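Acta de la reunión del grupo de intercambio de casas Marulanda
4 de noviembre de 2025

Se abre la sesión con una alegría enorme: ¡ya tenemos respuesta de Selura! Los anfitriones de allí aceptan recibirnos en junio y nos mandan recuerdos para todo el mundo.

1. Acta anterior
Se aprueba sin cambios.

2. Balance de la temporada
Eliécer Montoya presenta las cuentas. Quedan 1,106 euros en la caja común después de pagar el seguro y la renovación de la web. El viaje a Uditz salió mejor de lo que esperábamos, y varias familias ya han pedido repetir (la panadería junto al río tiene mucha culpa).
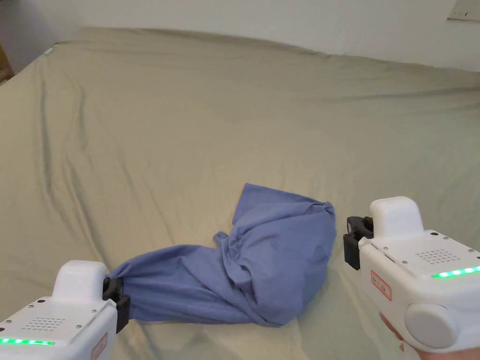
Se recuerda que las llaves de Uditz siguen en casa de Eliécer y que hay que devolverlas por correo certificado antes de fin de mes.

3. Intercambio con Selura
Se leen las cartas de los anfitriones, cariñosas y llenas de planes: mercado, baños en la cala, una cena larga en la plaza. El presupuesto de transporte ronda los 2,000 euros para todo el grupo. Se acuerda pedir otro precio a una segunda compañía y decidir por correo. Las dos familias que viajan con bebés tendrán prioridad para elegir casa.

4. Guía de bienvenida
Gran debate, y muy bonito. Cada casa tendrá su hoja con el funcionamiento de la caldera, los horarios de la basura y tres sitios preferidos para desayunar. Se propone añadir un apartado sobre dormitorios y ropa de cama —dónde se guarda, qué se deja puesto al salir— y se aprueba por unanimidad. 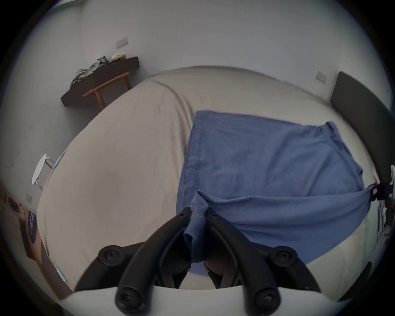
Dormitorio, con una toalla azul sobre la cama.

5. Contacto con Sustodcombe
Nos ha escrito un grupo de Sustodcombe que quiere empezar con los intercambios y pide consejo. ¡Qué ilusión! Se les enviará el reglamento traducido y una invitación para conectarse a la próxima reunión.

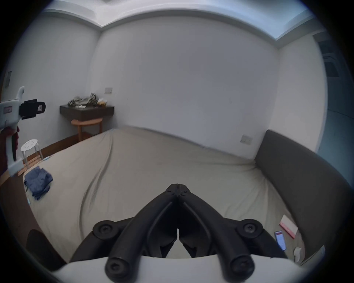 Última modificación de esta página: 4 de noviembre

6. Ruegos y preguntas
Se pregunta si pueden viajar mascotas. Depende de cada anfitrión; se añadirá una casilla al formulario. Se pide también que las fotos de Uditz se suban al álbum compartido con el nombre de quien las hizo.

Pendiente: segundo presupuesto de transporte, envío de llaves y borrador de la guía. Eliécer se encarga de los dos primeros.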